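22 August 2022
Bench notes, cider and vinegar corner

Back at it after the long break. Kirsten H. left me a sticky note on the fridge that says "your carboy is burping" and nothing else, so that was a fun way to start the day. She was right. Batch 3 is going like mad, airlock rattling away, and there's a crust of dried foam halfway up the neck. I swapped the airlock for a blow-off tube into a jar of sanitizer and wiped everything down. Should have left more headspace, same thing I wrote in February and clearly didn't read.

So, where we are. Three batches going, all from the early windfalls Ravinder brought in. He calls the tree Udberg after the farm it came from, and I can't find that name in any apple book, so Udberg it is. Sharp, thin skinned, browns the second you cut it. The juice is lovely though! Kind of a green grape thing at the front and then a lot of acid.

Batch 1 is the wild one, no yeast added, no sulfite. Slow to get moving and smelled like nail polish remover for a while, which had me worried. Today it's mostly gone, more like bruised apple and a bit of bread. I'm leaving it alone. Kolbrún wanted to dose it last time and I talked her out of it, so if it goes to vinegar that's on me (and then we have vinegar, fine).

Batch 2 is the Flestar yeast, the packet from the back of the drawer. I rehydrated it properly this time, lukewarm water, fifteen minutes, no stirring until the end. Gravity this morning was 1.018, down from 1.052. Tasted the sample: dry already, thin in the middle, nice finish. It wants something with tannin in it. Herman thinks strong black tea and I think he's right, but I'd like to try it in a glass before it goes anywhere near the whole carboy.
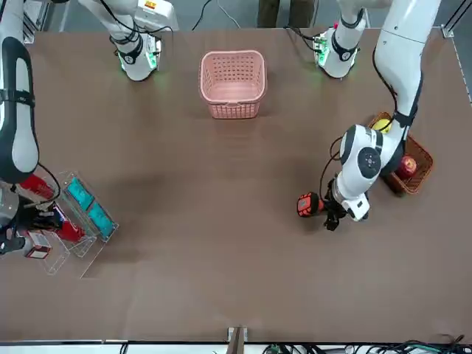
Batch 3, the burping one, is the same juice with the same yeast plus the honey. I put in 452 grams, all that was left in the tub, and I think that plus the warm shelf is what set it off. Moved it down to the floor by the door where it's cooler. If it's still climbing tomorrow I'll sit it in a tub of water with a wet towel over it. No gravity reading on this one, too much foam to get a clean sample and I didn't feel like losing half a cup to the sink.

Pressing notes while I remember them. The cloth matters more than I thought. The old De Bruijn one has stretched and the pulp was squeezing out the sides, so we got cloudy juice and a wet floor. The new cloth is a tighter weave and we had to go slower – quarter turn, wait, quarter turn, wait – but what ran out was so much cleaner. Also, milling twice is worth it. Herman ran the pulp through a second time while I was hunting for the funnel and it pressed down to a dry cake you could snap. Total juice for the day was 86 liters, best so far.

Things that went wrong: I knocked the hydrometer jar over and lost the first reading on batch 2, so the 1.052 is from Kolbrún's reading, taken ten minutes later from the same bucket. Should be the same. The pH strips are useless, they all come out the same sad tan color whatever you dip them in. Kirsten E. has a proper meter at the other bench and says we can use it if we put the cap back on with storage solution and not tap water. She said it twice. Noted!

Vinegar crock: mother is thick and pale and looks healthy. Fed it with the leftover flat cider from spring. There were fruit flies under the cover so the elastic has given up, I doubled the cheesecloth and tied it with string. Smells strong enough to clear your head.

Labels: please, everybody, write the date AND the juice on the tape. I found a jar marked "good one" on the top shelf. No idea what it is. It smells like pear. If it's yours, come and get it.

To do:
Tea test on batch 2, one glass plain, one weak, one strong
Check batch 3 blow-off jar first thing, top up the sanitizer
Borrow the meter, get a pH on all three
Order bungs, the drilled ones, plus a spare airlock
Ask Ravinder if there's a second drop coming and whether he can hold the bruised ones back
Rinse the Navano press screen again, there's still pulp in the corners

Racking batch 2 once it's down to 1.005 or so. Kolbrún has the siphon at home.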